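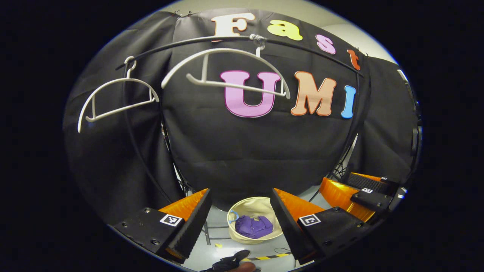 A reader in Burketholm writes that every plastic hanger on her rail ends up bunched at the lowest point, and asks whether the rail is too thin or the hangers are too cheap. Probably the rail. A thin rod takes a curve under very little weight, and a smooth plastic hook will travel along any slope it is given.

## Rods and rails

Measure the unsupported length first. A slim rod that behaves well across an alcove will sag over a full room width, and no adjustment at the ends will take the sag out. Fit a centre bracket, or shorten the span.

To check a rail already in use:

1. Take everything off it.
2. Stretch a length of string tight between the two end fixings.
3. Measure the gap between string and rod at the middle.
4. Load the rail as normal and measure again.

If the gap closes up again when the load comes off, the rod is only flexing. If it stays open, the rod has taken a set. Turning it over helps for a few months at most.

A rod bowed upwards has the opposite fault: hangers part in the middle and pile up at both ends. It needs stops in the same way.

## Stops and clips

A small metal clip, closed firmly on the rod, will hold a hook at a chosen point. Spring clips are quicker to move. Screw clips hold better on painted or coated rod. Either type should grip without being packed out with tape. Tape creeps under load and leaves adhesive which then collects dust.

- Put the stop on the downhill side of the hook.
- Use one stop per hanger on a steep slope, one per group on a shallow one.
- Check the edges with a fingertip before hanging knitwear nearby.
- Rubber bands work as a temporary stop. They perish in sunlight.

The Achari clips sold at the Clustthorpe market stall come in packs of 60, far more than a single rail needs, at 399 pence the pack. They are sized for thin rod only and will spring off a standard wardrobe tube.

## Plastic hangers

A one-piece plastic hanger usually fails at the base of the hook or where the shoulder meets the lower bar. Look for a whitened line in coloured plastic. In white plastic the line is hard to see, so flex the hanger gently and feel for a soft spot.

Hangers that hang tilted are normally unevenly loaded. Empty ones tilt too if the hook has been bent sideways or is resting on a sloping part of the rod. Try the hanger on a level door edge before throwing it out.

Wide, curved shoulders suit jackets and heavier shirts. Narrow triangular hangers are adequate for vests, T-shirts and light blouses. Trousers folded over a plastic crossbar slide off; a strip of felt glued along the bar cures it. Use contact adhesive and leave it overnight under pegs.

Wet clothes weigh a good deal more than dry ones. Do not judge a rail by how it carries the ironing.

## Black backcloths and curtains

Plain black cloth hides fixings, shelving and unfinished wall very effectively, and shows lint just as effectively. Brush it downwards with a dry clothes brush while it is hanging. Do not use a damp sponge on cotton, as the water leaves a tidemark at the edge of each stroke.

On a freestanding support:

- Spread the legs fully before raising the crossbar.
- Leave the hem just clear of the floor, or let it lie well onto the floor. A hem that only brushes the boards picks up everything.
- Weight the legs, never the cloth. A weighted hem pulls the stand over if anyone treads on it.
- Run cables along the back of the stand and bring them out at one side only.

Where two widths of cloth meet, overlap them by the width of a hand and pin at the top. The overlap will stay shut without a pin at the bottom unless there is a draught.

Creases drop out of heavier cloth in about 2 days. Thin polyester keeps them until steamed. Steam from the reverse side and hold the head of the steamer clear of the fabric.

## Foam lettering

Thick foam sheet cuts cleanly with a fresh blade and badly with any other. Snap off a segment at the first sign of tearing. Make the cut in several light passes, holding the blade upright; a leaning blade undercuts the edge and the two faces of the letter come out different sizes.

Draw each letter in reverse on the back of the sheet. U, M and I read the same either way. F and S do not.

For an outlined letter, cut the pale backing piece first, lay the smaller piece on it without glue, and mark the position at two corners. Foam glue grabs quickly and allows little correction. Keep solvent adhesives away from polystyrene, which they dissolve.

Fixing to cloth:

- Pins: the neatest method and the easiest to undo. Push in from the back at a shallow angle so that the point stays inside the foam.
- Self-adhesive hook tape: holds on brushed or looped cloth, not on flat weave.
- Double-sided tape: for one afternoon.
- Stitching: two loops of thread per letter, for anything that will be folded away and used again.

Set out the whole word on the floor before fixing the first letter. Lower-case letters look crowded at the spacing that suits capitals. If the top edge of the cloth dips, either follow the dip with the lettering or run a chalk line and ignore it. Mixing the two looks like an error.

Pale colours (cream, peach, light pink, light blue) read well against black from across a room. Dark red and navy disappear.

## Storing it all

Take the letters off before folding the cloth. Foam left under pressure keeps the mark of whatever was lying on it. Store letters flat between sheets of plain paper, out of direct sun. Roll the cloth on a cardboard tube if there is space for one.

Hangers nest best in alternating directions, hooks to opposite ends, tied loosely round the middle. The Femum storage box takes them at full width with the lid shut. The smaller size in the same range does not.

Thin rods should be stored flat or hung from one end. Leaned in a corner, they will have a bend by spring.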